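Ein Tag der offenen Tür im Kino Rolland in Neltberg

19. August. Wer wie ich seit Jahren mit Hörgerät ins Kino geht, kennt das: Man setzt sich in die vierte Reihe, hofft auf gute Aussprache und fragt hinterher beim Bier, warum der Onkel eigentlich ins Gefängnis musste. Als ich also las, dass das Rolland in Neltberg nach dem Umbau einen Tag der offenen Tür veranstaltet und dabei seine neuen Angebote für hör- und sehbehinderte Gäste vorstellt, habe ich mich sofort in den Regionalzug gesetzt (mit Umstieg in Lallmont, wo es am Bahnhof übrigens ganz hervorragenden Pflaumenkuchen gibt, aber das nur nebenbei).

Das Haus ist von außen kaum verändert. Drinnen riecht es noch ein bisschen nach Farbe, und die Treppe zum großen Saal hat jetzt einen zweiten Handlauf, über den ich mich mehr gefreut habe, als ich zugeben möchte. Der große Saal fasst 242 Plätze, der kleine 100, und in beiden liegt nun eine Induktionsschleife. Ich habe mein Gerät umgestellt, mich an den Rand gesetzt, dann in die Mitte, dann wieder an den Rand, und die Stimmen kamen überall klar an. Nur ganz hinten unter dem Projektionsraum brummte es leise. Das sei bekannt, hieß es, und werde noch behoben.

Am längsten stand ich am Tisch von Flundulier. Die Firma stellt kleine Anzeigegeräte her, die man in den Getränkehalter steckt und auf denen die Untertitel mitlaufen. Die Schrift lässt sich vergrößern, der Arm biegen, und wer daneben sitzt, sieht davon so gut wie nichts. Zehn Minuten lang lief dazu eine Familienkomödie, und ich habe tatsächlich an denselben Stellen gelacht wie alle anderen, was für ein Gefühl! Ein wenig gewöhnungsbedürftig ist der ständige Wechsel zwischen Leinwand und Gerät. Für die Audiodeskription gibt es Kopfhörer an der Kasse, gegen Pfand.

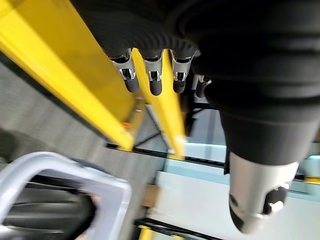
Silberne Gelenke, schwarze Fingerkuppen: eine Roboterhand von unten.

Nach der Mittagspause durfte man in kleinen Gruppen in den Vorführraum, wo neben dem digitalen Projektor noch die alte Filmmaschine steht. Danach gab es im Foyer Kaffee und eine lebhafte Fragerunde. Eine Dame wollte wissen, ob die Untertitel auch bei der Spätvorstellung verfügbar sind (ja, sofern der Verleih sie mitliefert), ein Herr beklagte die Lautstärke der Werbung, und da wurde im ganzen Foyer genickt.

Die Anzeigegeräte bitte beim Kartenkauf mitbestellen, der Vorrat ist klein. Vom Bahnhof Neltberg geht man gemütlich die Hauptstraße hinunter, der ebenerdige Eingang liegt auf der Hofseite. Ich komme noch im August wieder, dann mit meiner Schwester, die den Pflaumenkuchen auch probieren soll.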